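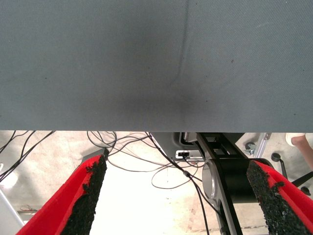

February, edit room notebook, Sturkolis reunion special

Started 08:40. Task was to finish the dialogue conform on part 2 of the reunion before the network notes come back. Timeline opened clean on the Kang workstation. Proxy relink took longer than it should: 2,279 clips in the bin, 41 of them offline. All 41 were from the same sofa camera, second half of the recording day. Cause was a reel name with a trailing space. Batch renamed, relinked, no further losses.

Sync. The cast wore individual radio mics plus two booms over the sofas. Drift between the host mic and camera A is 2 frames by the end of the long take. Corrected in steps at the natural pauses. Did not stretch the audio – it makes the host sound slightly drunk, and we had a complaint about that on the last series.

Departure segment. The producers want the exit announcement moved from the end of part 2 to just before the second break. Tried it. The announcement works there, but the reaction shots do not, as two of the cast have changed seats by then and the continuity shows in the wide. Kept the close-ups and dropped the wide. Runs short of the agreed length, so the pause before the host's follow-up question has been left at full length.

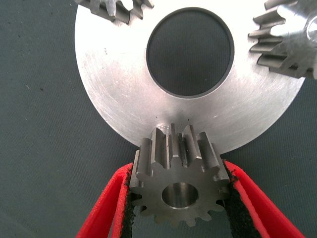

Loudness pass after lunch. Crosstalk in the argument section peaks well above the rest and the limiter was pumping. Split it by speaker and rode the levels by hand. Left the Valex preset off for this section. It is fine on the one-to-one interviews.

Bleeps: legal list from Flurkska came in at 15:10. One surname to be removed in the argument, also visible on the lips in the close-up. Covered with a cutaway to the host. Check that the cutaway is not already used in part 1.

Kuo-hua Kuo has the subtitle file. He reports a limit of 200 characters per event in the delivery spec, and the overlapping speech breaks it in several places. He will split by speaker and send back a new version. Do not lock picture until that is in.

Outstanding:
Confirm the new break position with the producers
Part 1 cutaway check
Re-export the audio guide with the corrected reel names
Back up the project to the second drive before leaving

Export running at 18:25.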